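4. Sending your music to Lirano Reviews

Read this section before you upload a record for the first time. You need a band account, and the account must be confirmed by e-mail.

1. Log in and open the page "My releases".
2. Press "New release" and write the name of the artist exactly as it is printed on the record.
3. Choose the type: single, EP or album. For a split record, choose "Album" and write both bands, with a slash between them.
4. Upload the songs as WAV or FLAC files. MP3 is accepted only for singles.

Note: The text about the band can have 3929 characters at most, with spaces. The form does not warn you when you pass the limit - it only removes the end of your text.

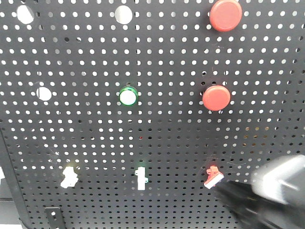
5. Put the songs in the correct order with the arrows on the left side of the list.
6. Select up to two genres. If you select none, your record goes to the general list, where the waiting time is longer.
7. Press "Send to editors". You receive a number by e-mail. Please keep it.

Caution: After step 7 the files are locked for 27 days. If you find a mistake in a song, do not make a second release. Write to Solveig Haugland at the editors' desk and give her your number.

Releases planned for April must be sent at least four weeks before the release date.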